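Futurist Talks and Forecasts: Frequently Asked Questions

Last updated Tue 13 December

I run the Prititz reading group and I get a lot of mail after every talk we go to. Most of it asks whether I believed the speaker. The same questions keep coming back, so I wrote the answers down.

Do you think these speakers are lying?

No. I think most of them believe what they say for as long as they are on stage. The trouble is that a talk about the year after next pays the same whether it comes true or falls flat, and the fee clears long before anyone can check.

Then why do you keep going?

Because some of the talks are good. Samina Malik gave one in March about how long it takes a new tool to reach a small town hospital, and she spent half of it on purchasing rules. I learned more from that than from a shelf of books with the word "tomorrow" on the cover. Also the coffee is free.

How do you check a forecast?

I write down three things during the talk: what is supposed to happen, where, and by when. If I can't fill in the third one, I don't count it as a forecast. "Work will change completely" has no date on it and no way to fail. Work has been changing completely since before I was born.

My notebook has 249 statements in it from the talks our group has attended. After I crossed out the ones with no date, 37 were left. I have not finished scoring those and I'm in no hurry, as several of the dates haven't come up yet.

Isn't technology growing exponentially?

Some of it has, for a while. Chip makers did very well at it. But I hear the word used for batteries, medicine, schooling and the price of tomatoes, and a curve that fits one of those has no business fitting the others. Ask the speaker what is on the vertical axis. I asked once and was told it was "capability." Capability to do what, measured how? We moved on to the next question.

Will a robot take my job?

I don't know, and I'd be careful with anyone who gives you a percentage. A job is a pile of small tasks. Some of the pile may go to a machine, and what is left over may be better or worse than what you do now. Detlef Görtz, who worked in a warehouse for most of his life, says the part of his day that changed most was the paperwork. That doesn't make a very exciting slide.
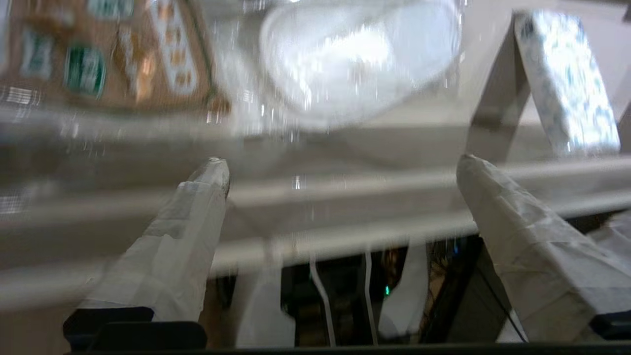 Two gripper fingers in a white wrapping, spread apart.

What I'd want to know about any machine is dull stuff. Who repairs it? What does it cost to have it standing idle? How many people are needed nearby when it gets stuck? I have sat through whole evenings where none of these came up.

What about the Ruppert report?

I've been asked about this one more than anything else. The report says firms that "embrace the future early" do better. Fine, but the firms in it were picked by Ruppert, and the ones that embraced early and went broke were not around to answer the survey. Read the back pages before the front ones. The Urkov newsletter quoted it as settled fact, which it isn't.

Is the Uton course worth the money?

It costs 2635 for the weekend, travel not included, and 3830 if you want the personal session. I haven't taken it. Waltraud Janssen has, and she liked the people and found the material thin. The reading list is posted on the open page, and your library probably has most of it. I'd start there.

Can a bad prediction still be useful?

Yes, sometimes. Kazue Fujimoto argues that a wrong forecast at least gets a room to talk about what it wants. I half agree. It works if somebody comes back later and says it was wrong – and in my experience the speaker is never the one who does.

You sound very negative. Do you hate progress?

I like my dishwasher and I'm fond of antibiotics. I just don't think clapping for something brings it any closer.

Who can join the group?

Anyone. We read one old book of predictions and one new one each season and compare them. The old ones are funnier. Sieglinde Kuhlmann keeps the list, so write to her if you want a place, and tell her which book you'd throw out first.

Can I record a talk and send it to you?

Please ask the speaker first. Notes are better for me anyway, since I'm slow with video. Put the dates in.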